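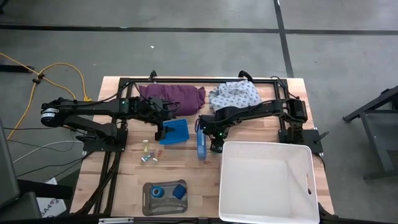

Evemholm Facilities Forum > Equipment and Automation > Sorting and tidying by machine: present position

Posted by etanner_moderator, 9:40

Members are invited to comment on whether two-armed bench machines are yet fit for routine tidying: cloths to one place, small items to trays, everything else to a bin. The Jotero trial in November recorded 1,489 successful placements out of 1,676 attempts. Please confine replies to work of this kind. Vacuuming and floor washing have a separate thread.
Elfriede Tanner, Moderator

Posted by stores_north, 10:15

Our department does not consider that figure sufficient. A member of staff clears a mixed bench without supervision. Under the trial conditions an attendant was present throughout, and the cost of that attendant does not appear in the report.

Posted by linenroom2, 10:52

May I ask how cloths were scored? A rigid tray is the same shape each time it is lifted. A crumpled cloth is not. In our experience fabric accounts for most failures, and folding should be assessed separately from moving.

Posted by etanner_moderator, 11:20

Cloths were scored as moved if they were released wholly inside the bin. Folding was not attempted.

Posted by linenroom2, 11:31

Then I would ask that the word "laundry" be removed from the title of the report.

Posted by p_workshop, 13:05

I must disagree with stores_north. The attendant was required by the trial rules. We have run an Ogura pair on sorted parts for 30 shifts and it is checked once an hour. It is slow, but the work is done overnight and speed is of little concern to us.

Posted by stores_north, 13:44

Sorted parts are a different matter. I refer to mixed items, some thin and some lying against one another. Has the Ogura pair been tried on those?

Posted by p_workshop, 14:02

It has not. A test of 100 mixed items is planned, using the Fotetti trays, and I will post the results in this thread, failures included.

Posted by etanner_moderator, 14:30

Thank you. The title of the report will be amended. The thread remains open.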